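I've been meaning to write up the planner for ages, and January seems as good a time as any (it's dark by teatime and the heating in my workroom has finally been fixed, hooray).

So, the new version of Lallon, my little motion planner, can now treat hinged lids as things that move! The old one took every obstacle as a solid lump, so an open lid was simply a wall, and the arm would go the long way round it or sulk and return no path at all. Zyanya Salinas suggested giving each lid its own joint in the collision model, and I wish I'd listened to her sooner.
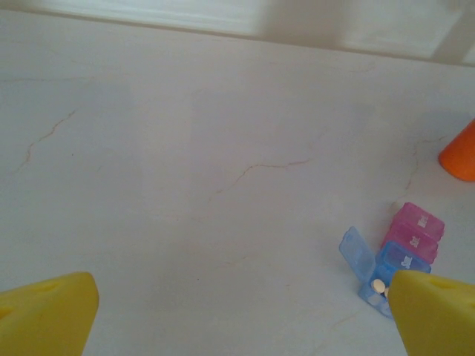 Wrist view, fingers wide, one lid up on the pill organiser.

The hard bit is perception. See-through plastic is a misery for depth, and a pale tablet is tiny from up here, so I now fit the lid's edge from the colour picture and only ask the depth for the tabletop. I plan at 10 hertz, with a time limit of 50 milliseconds for each try, and leave a 2 mm margin on the lid. I did try 30 hertz, but my poor old laptop fan howled so loudly that I went back.

Next I want to tidy up the settings file, which has grown like ivy, and then put the code somewhere you can all have a poke at it.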